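The Gikmont Teaching Lab, in Pictures

I was asked to put together a gallery of what 40 households on this street have been paying toward since last year, and I said yes on the condition that I could write my own captions. The Gikmont people agreed faster than I expected. I had assumed there would be an argument, and I had prepared for one.

For anyone new: Gikmont is the open chemistry room on the second floor of the old Frota building. You pay 57 a month, you get a bench, basic glassware, a reagent cupboard and a person on duty who knows where the eyewash is. The brochure says it "brings the joy of discovery within reach of everyone." I have taught high school chemistry long enough to be suspicious of joy in brochures. I wanted to know what was on the shelves, what was on the benches, and whether anybody used either.

Most of the pictures from my visits are hung in the stairwell at the Frota building, where the full set runs from the front door to the landing. The stairwell numbers are given so you can match them up if you go.

Stairwell 1. The front door
The sign says open until nine. I tried it in March at twenty past eight and it was locked. Struan MacRitchie tells me the sign has since been corrected. It has been corrected to "open until late."

Stairwell 2. The glassware cupboard
Better than I feared. The beakers are borosilicate and the graduations haven't worn off. Somebody has labeled the shelves by volume, and somebody else has ignored the labels. I found two sizes of flask behind a door marked "funnels," and the funnels were in the sink.

Stairwell 3. The reagent list
A printed sheet taped inside the cupboard door. Dilute acids, dilute bases, copper sulfate, the usual salts, a few indicators. Nothing on it would alarm a parent and very little would excite a teenager. I asked Hiyori Ikeda, who orders the stock, whether she'd had requests for anything stronger. She said she gets them weekly and files them. I liked her for that.

Stairwell 4. The Garnach balance
It cost 2000, it was the single largest purchase of the first year, and it stands on a table that wobbles. I put a folded card under one leg and the reading settled down. When I went back a month later my card was still there, so I suppose it is now part of the installation.

Stairwell 5. A bench in the back room
I had been told the benches would be "fully equipped," a phrase that usually means a tray and good wishes. My own list for a beginner's bench is short: something to hold the tubes, something to hold hot things, a small dish, a beaker, and enough clear table to put an elbow down without regretting it.

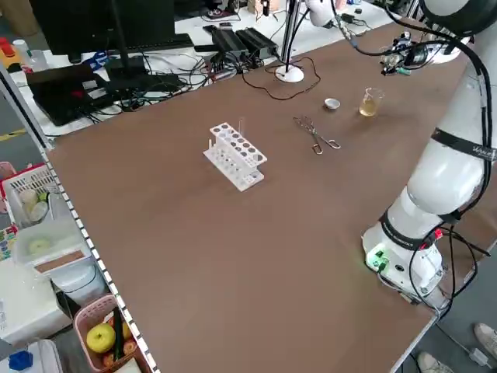

Tube rack, crucible tongs, a little white dish and a beaker half full or so of something pale yellow. One test tube in all that rack.

I'll give them the tongs. Plenty of school labs have let theirs go and make do with whatever grips, and a decent pair of metal crucible tongs with proper loop handles is worth more to me than another poster about safety. The rack is the white plastic kind with two tiers. I've owned several. They are light, they rinse clean, and they tip over if you load one side, so I'd call it adequate and leave it there.

The dish is the right sort of thing too, small and ceramic. Beginners always reach for the biggest dish in the cupboard and then wonder why the evening is over before they have any crystals to look at.

My complaint is the beaker. I can't see a label on it, and pale yellow tells you next to nothing. Weak potassium chromate is yellow. So is plenty of tap water, after the plumbing in this building has had a go at it. I am not saying what was in there, as I don't know, and that is my whole objection. A strip of tape and a pencil would deal with it. I have said this to every class I ever taught and I'd guess a third of them listened.

The other thing I'd move is the cabling. The workbench behind has a laptop, a monitor and a heap of black leads on it, and one thin wire has wandered out in loops over the brown tabletop. Liquids and power adapters should be kept well apart, whatever the brochure thinks of joy.

Stairwell 6. The fume hood
One hood, shared by everybody. It was inspected and it has the sticker. I held a strip of tissue at the opening, as I do with all of them, and the tissue went the way it should. I was ready to be rude about this hood and I can't be.

Stairwell 7. The sign-in book
Line 1019 was the most recent entry when I photographed it, which sounds like a busy room until you notice how many of the entries are Simone Bastos. She comes in most mornings to grow alum crystals and signs in again after lunch. She sees no reason why that shouldn't count twice. Gikmont's annual letter calls the total "visits," so I suppose it's accurate.

Stairwell 8. Simone's crystals
On a windowsill, hung from threads, in jars. They are very good. The largest is nearly clear all the way through, and I know how much patience that takes, having run out of it myself every time I tried. She wouldn't let me move the jars for better light, so the photograph is a bit dim.

Stairwell 9. The drying rack
A Jellberg kitchen rack, bought secondhand, screwed to the wall over the sink. I disapproved of it on principle for several weeks. It drains properly and the pegs are the right distance apart for a conical flask. The purpose-made one in my old classroom dripped on the floor for eleven years.

Stairwell 10. The beginners' evening
Valdir Magalhães runs it and talks the whole time, which I would find exhausting, although the people at the benches seemed to be enjoying themselves. They were separating salt from sand. I have seen this done badly in well-funded schools. His group filtered slowly, rinsed the sand twice, and didn't boil the dish dry. A man next to me said he had expected explosions. He stayed to the end anyway.

Stairwell 11. The goggles
Hung on hooks by the door, scratched to the point where you could argue they are a hazard themselves. Replacements have been "on order" at every one of my visits. I'd have spent the money on these before the balance, and I told them so – twice, once in writing.

Stairwell 12. The view from the landing
Ilse wanted something pleasant to finish on. It's the parking lot.

As for whether the 57 a month is worth it, I still think the claim on the brochure is silly, and I'd want clear goggles and labeled beakers before I sent a student of mine there alone. The glassware is sound, the hood works, and Hiyori says no to the right things. I haven't joined. I have asked what the off-season rate is.

Corrections to the captions can be left in the box under Stairwell 3. Please write legibly. The last two I got were about the spelling of "borosilicate," and one of them was wrong.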